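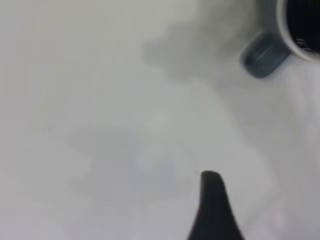 Getting tea stains out of everything (and other things I've learned from drinking far too much of it)

I got through 46 teabags last week. I know this because it was a new box on Monday and I was cross to find it so low by the weekend. With that much tea going round one small house you get quite good at cleaning up after it, so here are all my tricks in one place. Several came from readers after the October page on limescale, and some of them are better than mine!

Brown rings inside mugs

Bicarbonate of soda, every time. Put a teaspoon in the mug, add just enough water to make a paste, and rub it round with a damp cloth or your fingers. Most stains lift in less than a minute and it's lovely to watch. Rinse well, or your next cuppa will taste like a swimming pool.

If the stain has been building up for months, fill the mug with hot water, drop in half a denture tablet and leave it while you get on with something else. I was very snooty about this one until I tried it. The inside of my old gardening mug came up like new, and that mug had been written off by everybody in the house.

Don't use bicarb or anything gritty on gold rims or painted patterns. Plain washing-up liquid and a soft sponge for those, and no dishwasher either.

Grey scratches that aren't scratches

Those thin pencil-like lines in the bottom of a mug or across a plate are nearly always metal rubbed off your spoons and knives. They look permanent. They're not! A little cream cleaner on a damp cloth, small circles, then a proper wash. I did a whole set of dinner plates one wet afternoon and was ridiculously pleased with myself.

The teapot

Never scrub the inside of an unglazed clay pot with soap, it holds the taste for ages. Hot water only, and let it dry with the lid off. For glazed china or stainless steel, two teaspoons of bicarb and boiling water, left overnight, will loosen nearly everything. The spout is the awkward part. Rūta Krūmiņa wrote in to say she uses a baby bottle teat brush, and I went out and bought one the same day. It goes right round the bend in mine, where a normal bottle brush gets stuck at the top.

Store the pot with its lid off, or with a sugar lump inside if you only bring it out for visitors. The sugar stops that musty cupboard smell. Change the lump now and again.

Rings on the worktop

Laminate is easy going. Wipe fresh tea up straight away and for old marks lay on a bicarb paste, leave it ten minutes and wipe it off with a wet cloth. No scouring pads, they take the shine off and then the next stain goes in deeper.

Marble and other natural stone want more care. No vinegar, no lemon, no limescale spray, as the acid will dull the surface and you can't wipe that away. Mix bicarb and water as thick as toothpaste, spread it over the mark, cover it with cling film and leave it until the next day. Lift it off with a plastic scraper. You may need to do it twice. Try a hidden corner first, please.

Wood depends on the finish. A white ring means the damp is only in the top of the polish, and a hairdryer on low, kept moving, often shifts it. Follow with a dab of ordinary furniture polish. A dark ring has got down into the wood itself and usually wants sanding, so that's a bigger job for another page.

Tea on the tablecloth

Cold water first, from the back of the cloth, so you're pushing the tea out the way it came in. Then rub in some liquid detergent, leave it half an hour and wash as the label says. Check it before it goes anywhere near the tumble dryer! Heat sets whatever is left, and I've lost one very nice tray cloth that way.

Milky tea is a bit harder than black because of the fat in the milk. A biological washing liquid copes with it better than a non-bio one.

Carpet

Blot, blot and blot again. Kitchen roll or an old white towel (not a red one, ask me how I know), pressing down and turning to a clean patch each time. When no more comes up, mix a teaspoon of washing-up liquid into a mug of lukewarm water, dab it on, blot it off, then do the same with clean water. Stand a heavy book on a folded towel overnight with a plastic bag in between to save the book. Wool carpets shouldn't be soaked, so go easy on the water.

Davoud Alipour in Letville sent me a good one for the stairs: keep a spray bottle of plain water in the cupboard at the bottom. He says he gets to spills so much faster that he hardly ever needs the detergent.

The kettle, while we're at it

Scum floating on top of your tea is usually hard water and a furry kettle. Half fill it with equal parts white vinegar and water, bring it just to the boil, switch off and leave it for an hour. Pour away, rinse three times, then boil a kettle of fresh water and throw that out too. Citric acid works just as well and doesn't smell, and a box lasts me all winter.

Give the little mesh filter in the spout a go with an old toothbrush. It's astonishing what collects in there.

Used teabags

Cold ones, squeezed out, will take the smell of onion off your hands. I also tear them open over the compost, but check yours first as plenty of bags still have plastic in the seal. The loose leaves can go straight round the roses, and mine seem very happy on it.

Next time it's burnt pans, so send me your worst!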